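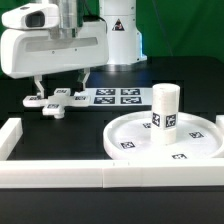 Bultov Assembly Data, Robotics Practicum

Recorded by students of the Brornow course under Hajnalka Rácz. The release holds 47 episodes in 7 folders, one per student team.
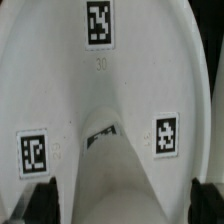
Wrist view. Marker numbers 29, 30 and 31 are legible beside the tags.

Labels

Teams wrote their own episode notes, and Eduardo Cruzado edited them for consistent wording. Part names follow the course handout: cross, board, tray, peg. The four markers on the board are listed row by row, starting at the back left.
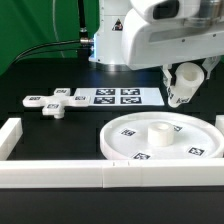
Grading used the fixed view only. Teams were asked to report the angle of the peg at each grasp, and a tilted grip with the hollow end facing up is entered as "tilt-up." Corrections are accepted until June.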